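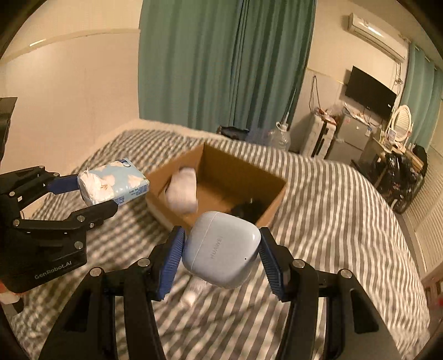 *Earbud case in the ridged pads, tissue pack in the other gripper. Box open behind.*

October, gripper notebook - started 14:00

Comparing the two finger pad sets on the hand-held pair. Vakora pads are the softer ones, Dasik pads the harder. Same linkage for both, same screws, only the pads get swapped. Eskil Rønning wants a recommendation before we order more, so I am keeping this to things he can use.

Task is the box task, on the bed: pick up, move over the box, let go. Cycle limit set to 70 seconds per full set of objects. Anything over that I stop and mark as a miss.

Earbud case (HUAWEI, glossy lid). The hardest of the lot for either set. Gripped across the flat sides it holds. Gripped near the rounded corners it wants to turn, more so with the Dasik pads. Squeezing harder makes it worse. Best result was to close slowly and stop as soon as the case stops shifting.

Tissue pack. Easy to hold, easy to crush. With Dasik I could feel the point where the wrapper starts to give. With Vakora I couldn't, and went past it more than once.

Fluffy white thing. Any pad will do. The trouble is letting go, as fibres catch in the ridges. Opened the jaws wide and gave a small shake - fine after that.

Second part was picking straight off the cloth with the things spread out in front of the box. The knitted piece is the one to watch. It lies in folds, and if the fingers come in too low they take a pinch of the sheet as well. Come in at the cuff end, higher than feels natural. The white cylinder rolls if touched on one side first, so both fingers need to arrive together.

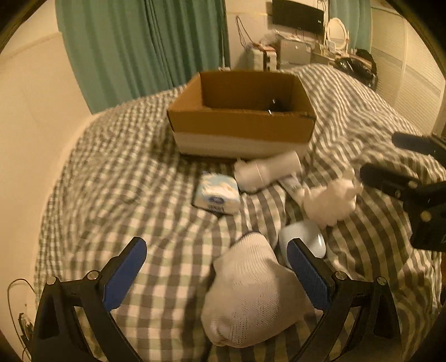

## Notes for Eskil

- Total closes logged: 266. The counter resets when the Balitz logger loses power, so write the number down before changing the battery.
- Logger interval left at 500 ms. Too coarse for the slip on the earbud case. Try shorter next time.
- Right-hand unit has a bit of play at the pivot. Tightened it, no better. Will ask Botha for a spare linkage.
- My vote for now is Vakora on hard objects and Dasik on packets. If we can only have one, Vakora.
- Still to do: repeat the earbud case with the pads wiped down first, and swap hands.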